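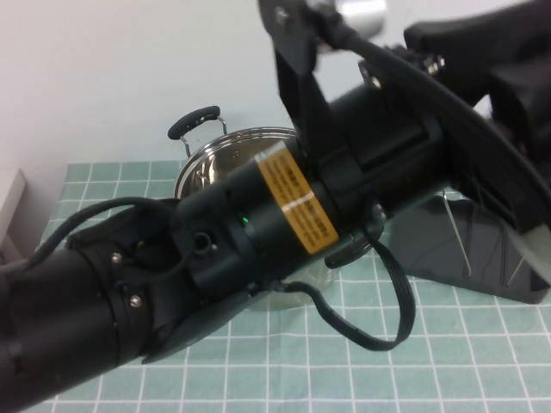
Fig. 1. The arm at the cooking table, pot behind it. Warning label on the middle segment.

## 1. What we looked at

Gresness makes prepared meals for offices. Small kitchen, 8 people on the day shift. In July they started using a robot arm for part of the pot work, through a supplier called Rutum. Our question for the module: what changes for the people who did that work before? Less interested in the arm itself, there are other groups doing that.

We visited two times, talked to five of the staff and one shift lead, and got to read the shift log. No names in this report, we promised that.

## 2. The work before

Everyone took turns at the pots. Lifting, tipping, putting back, stirring when needed. Most people said it was the part of the day they liked least, mainly wrists and shoulders. Two said the opposite. At the pots you stand still for a bit and you can talk to whoever is next to you, and they missed that more than they had expected.

Rotation was on a paper sheet by the door. People swapped between themselves and the shift lead mostly let it go.

## 3. The work now

The arm does the repeated moves. A person sets the table up for it, puts the pot in its spot, starts the program, and stays close. So the job didn't go away, it got cut up differently:

- setting up (placement has to be right, the arm doesn't look for a pot that is somewhere else)
- watching
- stopping and restarting
- cleaning, including round the cables, which everyone complained about
- writing in the log

The log runs in a program called Rulex. Between start-up and our last visit it had 2,298 entries. Most are just start and end of a run. Some 200 are stops made by a person. We wanted to sort these by reason but the reason field is free text and half the time it says "stop" or "pot" or nothing. So no table here, sorry, we tried.

## 4. What people told us

Watching is tiring. This came up in every interview and we hadn't planned a question on it. You can't leave and you can't really do anything else, and after half an hour your head is somewhere else. One person: "Before, my arms were tired. Now I go home and I'm tired but I can't say from what."

Who gets to restart it. Only staff with the supplier's training are allowed to restart after a stop, that was 2 people at the time. The rest have to go and find one of them. This made a kind of new rank in a kitchen that didn't have ranks apart from the shift lead. No extra pay for it. The two trained people get called away from their own tasks all day, and one of them wants to give it up.

Swapping is over. Rotation is planned in Rulex now and you can't just trade with someone. The shift lead finds this fairer. Staff mostly don't.

On the good side: less pain. Four of the five said their wrists are better, and the fifth never had trouble. Nobody we spoke to wants the old lifting back, also not the two who liked the pots.

Fear of losing the job was smaller than we thought it would be. Hours are the same so far. People are more worried about the next machine then about this one.

## 5. Compared with the reading

The Rusu model from week 3 splits automated work into "hands", "eyes" and "say". Hands went down here, eyes went way up, say went down. The model expects say to go up when people supervise a machine, and for the two trained ones that's maybe true. For the others no. We think training is the difference, but five interviews is not a lot to hang that on.

## 6. Suggestions for Gresness

Train everybody on restarts. Shorter watching turns, 20 minutes was the number people gave us. Allow swaps again inside Rulex, teh function exists but it's switched off. Make the reason field a short list plus "other".

## 7. Problems with our study

Interviews were done in the break room with the door open. Shift lead walked in on one. Also we only saw day shift, the evening people might have a completly different story, and we didn't ask for permission in time to go then. Interview questions are in appendix A, consent form in appendix B.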